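Games > Kids Corner > How Games Work > Unlocks and Updates

Why Do Games Lock Stuff? (And What's an Update Anyway?)

By Melur Oei

OK so you got a new game. You open the character screen. Half of it is gray boxes with little padlocks. Annoying, right? You already have the game! Why can't you play as everybody?

Good question. Let's go fast, there's a lot.

What "locked" means

A locked character is usually already inside your game. The pictures, the voice, the moves, all sitting there on your console or tablet. The game just won't let you pick them yet. Somewhere in the code is a tiny switch. Off = locked. On = unlocked. When you do the thing the game wants, the switch flips.

The thing could be:

Winning a certain match or race.
Saving up coins.
Finding something hidden.
Playing for a long time.
Typing in a code.

Let's use a game called Jornadden. It's a racing game with animals on sleds. You start with six racers. The walrus, Raju, is locked, and he costs 4,000 coins. A win on an easy track gives you 164 coins. So that's a lot of wins! 25 of them, if you only do easy tracks. Harder tracks pay more. Get a pencil and try it for a game you have at home, it's good division practice.

So why do they do it?

Mostly so you have something to aim for. If you got everything in the first minute you might try each racer once and then go do something else. Locks spread it out.

Also it's for learning. Raju is fast but he turns like a bus. If a brand new player picked him, crash crash crash. By the time you have enough coins you know the tracks and you can handle him.

And sometimes it's about money. Some games let you pay real money to skip the wait. More on that in a sec, it's important.

A word from somebody who makes games

Kurniawati Entili works on Jornadden. She decides what everything costs. I asked her how she picks a number like 4,000.

"We guess first," she said. "Then we watch kids play. If they quit before they get the walrus, the price is too high. If they get him before lunch, too low. The first price was way too high and our testers got really grumpy about it."

She changes numbers all the time. That job is called balancing. It's a real job! You need math and you need to be OK with people telling you your numbers are bad.

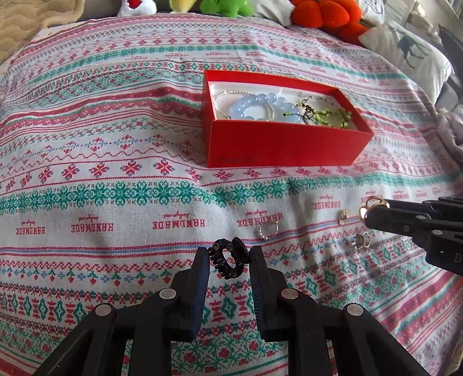
A red box on a cloth printed with snowflakes, stars and the word "HANDMADE."

What's an update?

An update is new stuff (or fixed stuff) that the makers send to your game over the internet. Little ones are called patches. Like a patch on your jeans, it covers a hole. Maybe there was a spot on the ice track where sleds fell thru the floor. Patch! No more hole.

Big ones are called content updates. Those add things. New tracks, new racers, new hats. The last big one for Jornadden added a track called Flosow, which is all rivers, and another called Lastel, which is a city at night with really mean corners.

Sometimes the new racers are ready to use right away. Sometimes they come locked and you have to earn them. Sometimes it's a mix, which is confusing, so read the update notes. Update notes are a list of everything that changed. They can be super long. The longest one Kurniawati ever wrote had 1,863 words and she says most of it was about hats.

Why do updates take so long to download?

Because new tracks are big files. Pictures and music take up the most room. Words and numbers hardly take any. So an update that only changes prices might be done before you find your shoes, and one with two new tracks could take all of dinner. Depends on your internet too.

If it says your device is full, don't delete things by yourself. Ask a grown up. You could erase your save file by accident and then it's goodbye walrus.

Do I need the internet to unlock things?

Depends on the game. If the character is already in your game and you earn it by playing, often no. If it comes in an update, yes, at least once to get the update.

The money part

Read this bit even if you skip the others.

Ask before you press any button with a price on it. Every time. Game coins and real money can look really alike on the screen, some games have gems AND coins AND tickets, and it's hard to tell which one came from a real wallet. If you aren't sure, stop and show somebody.

Also watch out for websites or videos that say they'll unlock every character for free if you type in your password. Nope. Close it. The people who make a game don't need to ask for your password like that. Tell a grown up if you allready typed it in, you won't be the first kid who did, and they can help you change it.

Words to know

Unlock: to make something in a game ready to use
Patch: a small update that fixes problems
Content update: a bigger update that adds new things
Balancing: picking the numbers so a game isnt too hard or too easy
Save file: where the game remembers what you did

Try it

Make up your own racer on paper. Give it a name, one thing it's good at and one thing it's bad at. Then decide how players unlock it. Ask a friend if your way sounds fun or just long. Change the number. Ask again.

More from How Games Work
What Is a Save Point?
Why Do Games Have Loading Screens?
Who Draws the Maps?
What Does Lag Mean?
How Do Game Sounds Get Made?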